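Rilness Recipe Cards: a small dataset of home cooking, typed up and tidied

README, last touched 10 February 2020

Hello, and thank you for looking in. Rilness is a collection of roughly 2000 recipes copied out from handwritten cards, the kind that live in a tin next to the stove and have butter on the corners. The cards came from families in and near Gomholm, and a good many were lent to us by the Žukauskas bakery, which had been keeping them in a flour drawer for longer than anyone there could say. We typed them up, cleaned them a little (not too much, I hope), and put them together in a form that people can search, sort and cook from.

I'm Nélida Tapia, and I did most of the typing. Ulises Bustos wrote the scripts that turn my typing into proper files, and he is also the person to thank for the fact that "tsp", "teasp." and "t." all end up as the same thing.

What you get

There are 6 files in the main folder. recipes.csv is the big one, with one row per card. ingredients.csv has one row per ingredient line and points back to the recipe by its card number. steps.csv does the same for the instructions. units.csv is our little table of measures, places.csv says which neighborhood a card came from, and notes.txt holds everything people wrote in the margins, which I think is the best reading of the lot.

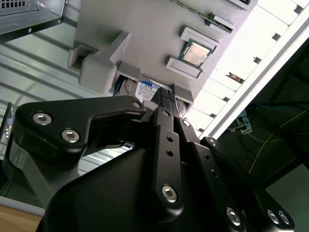 Can I use the recipes in a cookbook of my own?
The typed text is free to reuse, in print or online, as long as you credit the Rilness collection and keep the family's credit line if the card has one. A few families asked to be left out of printed books, and their cards have "no" in the print_ok column, so please filter on that before you send anything off to a printer.

How the cards were typed

I kept the spelling of dish names just as written, even where two sisters spelled the same dumpling two ways. Ingredients got a bit more help. Each line has a raw field, which is what the card says, and a clean field, which is our best reading of it. If the two disagree and you trust your own eyes more than mine, go with the raw one! Amounts like "butter the size of an egg" stay as they are in both fields. Ulises wanted to turn them into grams and I talked him out of it over a very long lunch.

Where I couldn't read a word I put a question mark in square brackets. Brown ink on brown card is hard going, and so is anything written by a doctor.

Oven temperatures are in Fahrenheit. Cards that only say "hot oven" or "slow oven" have the words in the temp_note column and nothing in the number column, so don't be surprised by the blanks.

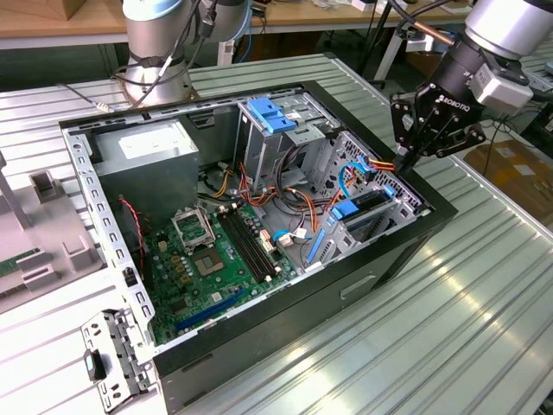 Vurngate Community College, Department of Library and Information Services

Known problems

Some recipes appear more than once, usually a cake that went around a whole street. We left them in, with a same_as column pointing to the earliest card, and the small differences are rather lovely to compare (one neighbor always doubles the lemon).

Serving sizes are patchy. Many cards never mention them, and when they do it may be "enough for the hay crew". The serves column is filled in only if the card gives a plain number.

Card 6 in the pickles section is missing its second side. If you grew up near Gomholm and know how the green tomato relish ends, please write to us.

Opening the files

Everything is saved as UTF-8, with commas between fields and quotes around anything that has a comma in it. If the accents look scrambled in your spreadsheet program, use its import menu and pick UTF-8 from the list. Double-clicking the file often gets this wrong.

Changes

Version 4 adds the preserves and the holiday breads, and fixes a muddle where cups of sugar had been read as cups of salt. The next batch should be ready in June, mostly soups.

Corrections are very welcome, large or small. Please give the card number and the line you mean, and send them to the library desk with Rilness in the subject line.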